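Search this site Go

Puzzles & Games > Tips > Jigsaw Puzzles at Home

Jigsaw puzzles: sorting, building, storing and repairing

These tips cover cardboard puzzles in the 300 to 1,000 piece range. Wooden puzzles are handled differently and have their own page.

Before you open the box

Measure your table first. The finished size is printed on the side of most boxes. Add the width of your hand on all four sides, plus room for the loose pieces. If the finished picture takes up the whole table you will be working out of trays the entire time, and that gets old.

Cut the seal with a knife and keep the flaps whole. Many boxes are ruined on the first day by someone pulling the lid off against the tape.

Open the bag over the box lid. Shake the bag, turn it inside out, then shake it again. Small pieces cling to the plastic. Cardboard dust will collect in the bottom of the bag and you want it to stay there. If a puzzle is very dusty, put the pieces in a kitchen colander a few handfuls at a time and shake it over the sink. The dust goes through and the pieces stay put. Use a colander with small holes.

Piece counts

The number on the box is often not the true number. Puzzles are cut in a grid, and the grid has to multiply out. A box sold as "nearly 1,000 pieces" may hold 976. I have a Gevberg harbor view that says 550 on the front and 568 on the side panel. If you are checking a secondhand puzzle for missing pieces, don't bother counting. Build it.

Sorting

Turn every piece face up before you do anything else. Pull the edge pieces as you go and put them in one tray.

For the rest, sort by color first and then by texture. Writing, brickwork, faces and anything with straight lines should each go in a separate tray. Leave sky and grass for last and don't sort them yet. When you get down to sky, sort by shape.

For trays, use shoebox lids, baking sheets, or the shallow cardboard flats that canned goods come in. Baking sheets stack badly when full, so put a wooden spoon across each end before you set the next one on top. A sheet of white paper in the bottom of a dark baking sheet makes the pieces easier to see.

Muffin pans are too small for sorting by color but good for sorting by shape. There are six basic shapes, going by the number and position of knobs, and a twelve-cup pan gives you 2 cups for each.

Building surface

Foam board from an office supply store is the cheapest thing that works. It is light and you can slide it under a couch. Two coats of ordinary spray paint in flat gray will take the glare off a white board. Let it dry overnight.

Felt roll-up mats are sold under a number of names. I have used the Flollier mat. It does the job for 300 and 500 piece puzzles. For larger ones the middle buckles when you roll it up, and you will spend some time pushing things back together. Roll with the picture on the outside, not too tight. Don't stand the roll on end.

Plain tablecloths are not a good surface. Pieces won't slide and the cloth shifts under your elbows. If you must protect the table, use a vinyl cloth and tape the corners underneath.

Moving a section

You have built the church tower in the corner of the table and it belongs in the middle of the picture. Slide a thin flexible cutting mat under it, carry it over, and pull the mat out from underneath while holding the section still with your other hand. A pancake turner works for small clusters. For long thin strips, use two, one at each end, with another person if you have one.

Don't lift a section by its edge unless you know the cut is tight. Prusex puzzles generally hold together well enough to pick up. Shawky puzzles do not. The knobs are small and the board is a little slick.

Lighting

Overhead light reflects off glossy pieces. Turn it off and use a desk lamp from the side, on the left if you are right-handed. Raise it until the shadow of your hand is out of the way. For dark pieces, tilt one toward the lamp and look at the grain of the paper backing showing at the cut. You can sometimes tell which way up it goes.

Daylight is best for blues and greens. If two groups of pieces look identical in the evening, leave them until morning.

Leaving a puzzle out

Cover it. A second piece of foam board the same size is enough. A bedsheet is not, particularly with a cat. Keep the puzzle away from heating vents and out of direct sun. In June and through the summer a puzzle left on a porch will swell in the damp air and the pieces will be hard to seat. Bring it inside for two days and most of it will settle back down.

Put a cup of coffee on a different table.

Missing pieces

Look in these places, in this order:

Inside the box, under the cardboard insert
Stuck to the bottom of a tray
Under the puzzle itself
Cuffs, sleeves and pockets
Under the table, then under the rug
The vacuum cleaner bag

Don't vacuum the room until the puzzle is done. If you have to, stretch a piece of old stocking over the hose and hold it with a rubber band.

If it is really gone you can make one. Press the surrounding pieces together tightly, lay thin paper over the gap, and rub with the side of a pencil to get the outline. Glue that to cardboard of the same thickness. Cereal boxes are too thin, so glue two layers together and let them dry under a book. Cut with a craft knife, cutting the inside curves first. Color the top with pencils. It will not fool anyone up close but it fills the hole.

Bent and split pieces

When the picture layer peels away from the backing, use white glue on the end of a toothpick. Very little. Press it between two sheets of wax paper under a heavy book for an hour. Bent knobs can be flattened the same way without the glue.

A piece that has been chewed should be rinsed quickly, blotted and pressed. It may come out a bit larger than it was. Trim the edge with nail scissors if it won't go in.

Musty puzzles

Secondhand puzzles from basements often smell. Put the pieces in a paper bag with a few spoonfuls of baking soda in an old sock, knotted. Close the bag and leave it for a week, turning it over now and then. Don't pour the baking soda in loose, as it gets into the cuts and you will be brushing it out for days. If there is any visible mold, throw the puzzle away.

Storing

Put the pieces in a zip bag inside the box, with the air pressed out. Write the date and "complete" or "1 missing, lower left" on a slip of paper and drop it in with them. Don't write on the box if you plan to trade it.

Store boxes flat. On their sides the lids slip and the corners split. Large rubber bands leave dents in the lid after a year or so, so use a strip of elastic sewn in a loop, or string.

If you are short of shelf space, cut the picture off the lid and keep it in a zip bag with the pieces. The bags file upright in a drawer. You lose the box, so only do this with puzzles you intend to keep.

Taking it apart

Break it into pieces as wide as your hand, then crumble those over the box. Check that no pairs are left joined. Some people leave the edges assembled in strips for next time. I take everything apart. 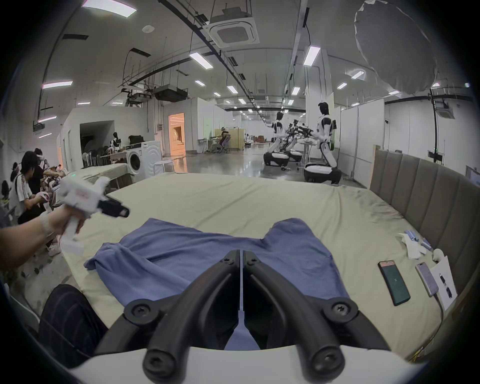
Nusrat Kazmi wrote in to say that the wax paper method left a dull mark on two of her glossy pieces, and that she has switched to baking parchment. She also sorts the sky by shape from the start, before doing the edges, and gets through a 1,000 piece puzzle faster that way. She would like to know if anyone has a way to keep a Flollier mat from buckling. She has tried rolling it around a wider tube and it helped only a little.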